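Section 3 – Getting the hand grippers ready

By now you should have both grippers out of the foam and charged up. I write these guides for the Ovodent hand kit, and this is the section I get the most mail on, so go slow the first time through. It takes me 6 minutes now, but my first go ate most of an afternoon!

Before you start: clear yourself some elbow room. I like 60 inches on each side, more if you wave your arms like Gunther does.

1. Pick up one gripper in each hand and let your wrists hang loose. If it feels like you're squeezing a stapler, your grip is too far forward.

2. Check the printed markers. They need to be flat, clean and facing away from your palm. A curled corner is enough to throw off the tracking – press it down or swap in a new sticker from the bag.

3. Squeeze and let go slowly, 20 times per hand. The fingertip pads should come together evenly all the way up.

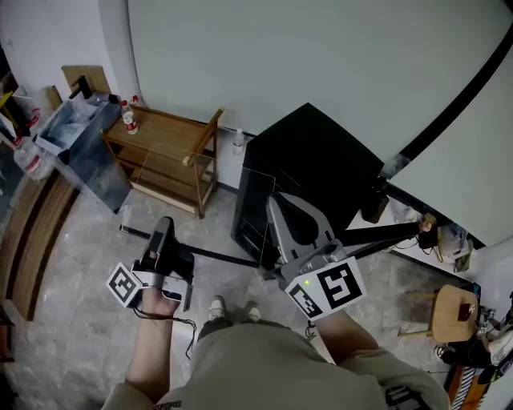
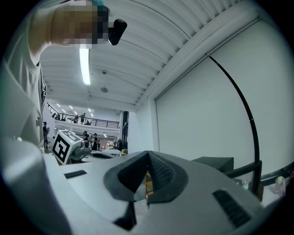
4. If the pads meet at the bottom but gap at the top, loosen the pad screw a quarter turn, nudge the pad over with your thumb and tighten it again. Don't crank it down. I stripped two of these in June and had to beg Zerrin Gezer at Lakumville for spares.

5. Now do a short test recording (the Tusedero app has a button for it on the first page). Pick something up, set it down, stop. Play it back and look for jumps in the path.

Note: a jump or two at the very start is normal, the app is still finding the markers. Jumps in the middle mean you should go back to step 2.

Caution: keep your fingers out from between the pads while you test. They close harder than you'd think, and it pinches!

Caution: stop recording if the battery reads under 70 percent on a fresh charge. Write to me first, it may be the early battery batch and we'll swap it.

6. Save the test under your own name and move on to Section 4, where we set the finger width.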